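Lot 943

The cloth came up from Brestgate in a flat carton with 56 others, each with a paper tag pinned to it. Berenice Meléndez entered the lot number, 943, and cut the pin free with the small shears.

The Honorato form had three parts. Part one was fabric: weight, weave, color. She wrote "cream to beige" and left the weave for the afternoon, when the magnifier would be free. Part two was construction: hems, corners, joins. Part three was condition. The Custow estate paid by the completed form, and a form with a blank line was not complete.

She measured the long side twice and got the same number both times. She set the steel rule aside and went around the hem with her thumb, feeling for the ridge where the edge had been turned. The hem was wide. Whoever had sewn it had folded the corners on a slant and closed each fold with a straight seam. Her mother had folded corners this way. There was no line for that.

At the last corner she stopped. The stain was not in the carrier's notes.

She took the notes out again. Susison Freight had signed for the carton on 2025-09-25, condition good, no marks observed. The signature was a single stroke with a dot. She placed the sheet next to the cloth and read it a third time – the wording did not change.

Part three offered a list of terms. Rust, scorch, tea, ink, mildew, other. A rust mark usually has a hard edge, and this one was soft. She bent down and smelled it. Cotton, carton, dust. She wrote "other" and then, in the space for remarks, "brown, soft edge, near corner, origin not known."
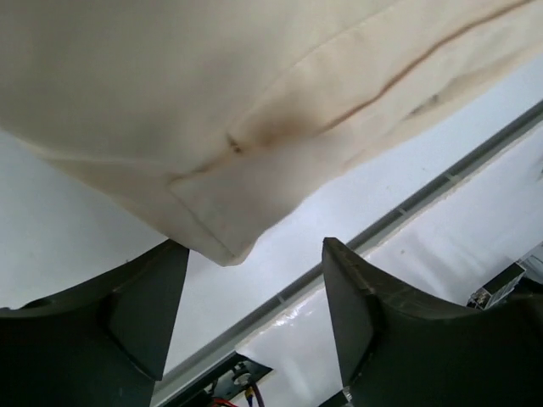 Lot 943, hem corner with brown stain.

The remark used up half the space. The estate's daughter had called in March to ask whether the table linen would be in the first shipment, and whether it would still have the mark from the dinner. Berenice had not been told which dinner. She had said that all marks would be recorded.

She looked at the box for recommended treatment. The usual entry was a cold soak, 2 hours, then review. She had written it so often that her hand had already made the C.

She drew one line through it, initialed the line, and wrote "none." Then she folded the cloth with the corner on the outside, put the tag back, and reached for the next one.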